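Service news: the Portela tabletop kit opens for trial bookings

Members who asked last year for a simpler route into kitchen handling work will be glad to learn that the Portela tabletop kit is now offered on trial from our Atstead and Detley sites. Bookings opened on 03/01/2026 and are handled in the order in which they are received. The kit has been under review since the spring, and the main points of that review are set out in this item for those who are deciding whether to apply.

Portela is supplied by Flelden as a hire service. The hirer receives a two-armed robot on a fixed base, a covered table, the cameras and a box of kitchen items, together with a workbook of 36 set tasks. Delivery, assembly and removal are included in the charge. The hirer provides the room, a suitable power supply and a member of staff who has completed the half-day induction.

The tasks are drawn from the preparation and clearing of food. They begin with the movement of one small piece between a plate and a cutting board and proceed to work with cloths, bowls and ice. Sliced and whole fruit may be left on the table throughout, so that the arm must work near things it has not been asked to move. Our reviewers considered this a sound choice. Many kits of this size present one object on a bare surface, and results obtained in that way have been of limited use to members whose interest lies in real kitchens.

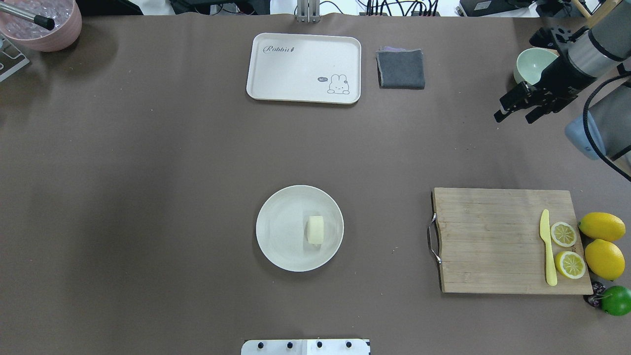
The workbook is clearly written. Each task occupies a single page, giving the starting layout, the instruction in one sentence and the conditions under which an attempt is to be counted. Reviewers noted that the conditions for the plate and board tasks are strict: the piece must be standing when released, and nothing else on the table may have shifted. An attempt which meets the first condition and fails the second is entered separately. Members who are used to more generous scoring should expect their early figures to look poor.

During the review our staff made 3,770 attempts across the full workbook. The short transfer tasks gave the steadiest results, and after a day's practice new operators were able to prepare and record 50 attempts in a morning session. Tasks involving the folded cloth took a good deal longer, mainly on account of the time needed to return it to its starting position. The supplier has since revised the cloth pages, and kits sent out from December carry the new version.

Some difficulties should be recorded. The table covering is matt, which is helpful for the cameras, but it marks easily and should be wiped with a dry cloth only. The light plates and trays were at times poorly separated from their own shadows under the ceiling lights at Detley, and two tasks had to be repeated after the blinds were adjusted. The printed guide to camera placement is thin. Members are advised to ask for the longer guide, which is available from the supplier without charge and deals properly with side views.

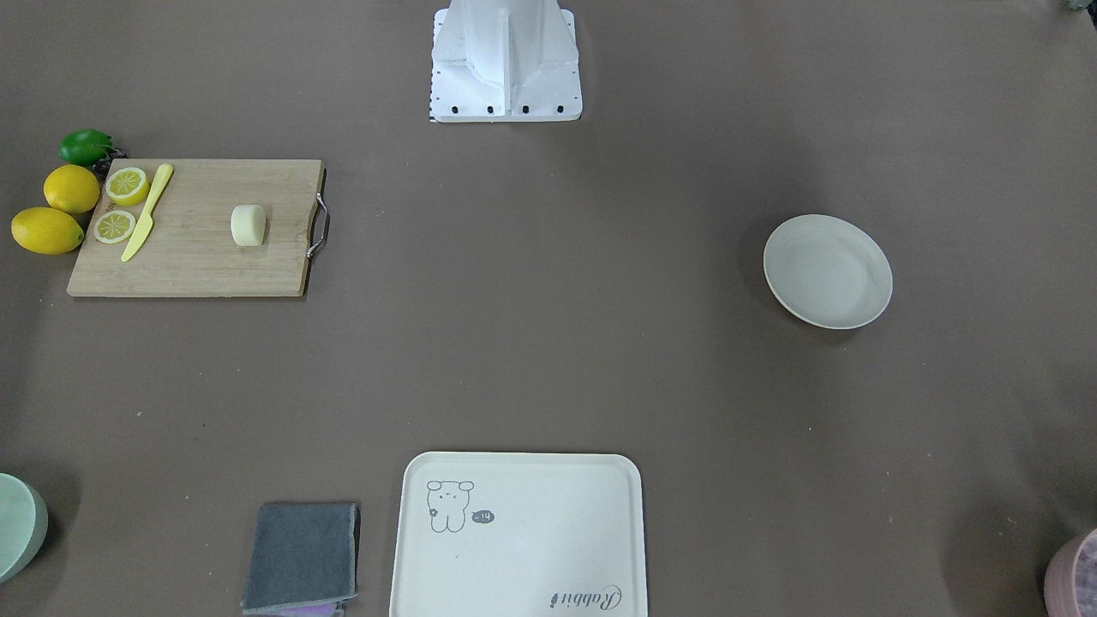

On the matter of cost, the trial rate applies to a hire of two, four or six weeks. Consumables are not included. Fresh fruit may be used in place of the pieces supplied, but the hirer is then responsible for cleaning, and any juice reaching the gripper must be reported on return. The smaller tableware is charged at replacement value if lost or broken. There is no charge for ordinary wear to the cutting board or the plastic knife.

Support is provided by telephone on working days. In the course of the review we placed 83 calls, most of them in the first month, and found the advice patient and correct. Calls on software matters were passed to a second desk and usually answered the next day. A weekend service has been requested on behalf of members, and we await a reply.

The reviewers' overall finding is favourable. The kit is recommended for teaching groups and for small firms wishing to compare methods on a common set of tasks. It is less well suited to those who need to study heavy loads, heat or running water, none of which is covered in the workbook. Members with such needs should speak to the services desk before applying, as other arrangements may be possible at Atstead.

Applications should state the preferred site or delivery address, the length of hire and the name of the person who will attend induction. Groups sharing a kit need submit only one form, provided that each group is named on it. 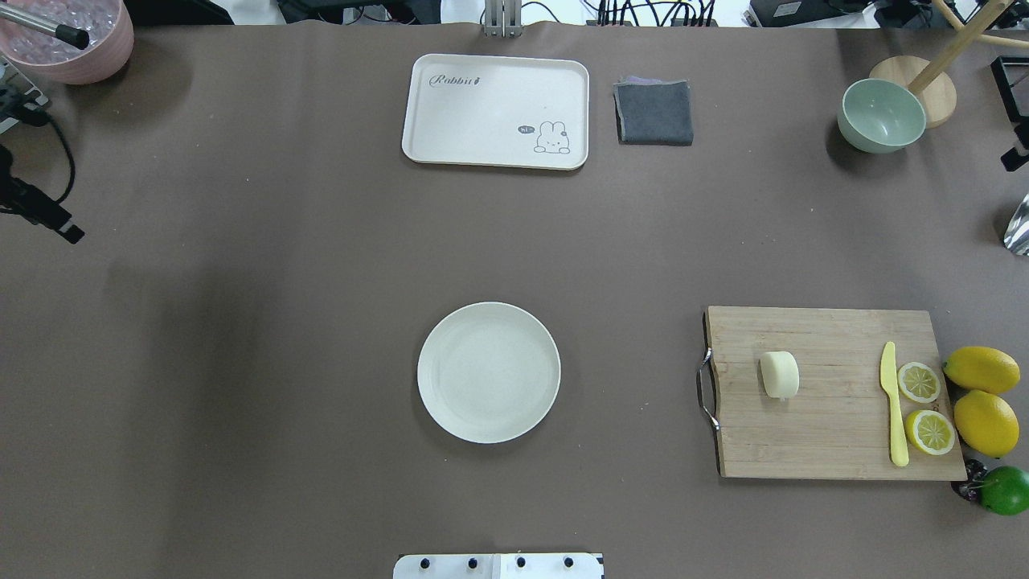

Obed Amissah
Head of Equipment Services

Induction sessions are held at both sites and last from half past nine until one o'clock. Attendance is required before a kit can be released, including for members who have hired other equipment from us in the past. Places are limited to six at each session, and a second person from the same group may attend if space allows.

Copies of the full review, with the results for each task, may be consulted at the Atstead reading room or requested from the services desk. Comments from members who have already used a Portela kit elsewhere are welcome and will be passed to Flelden with the next quarterly return.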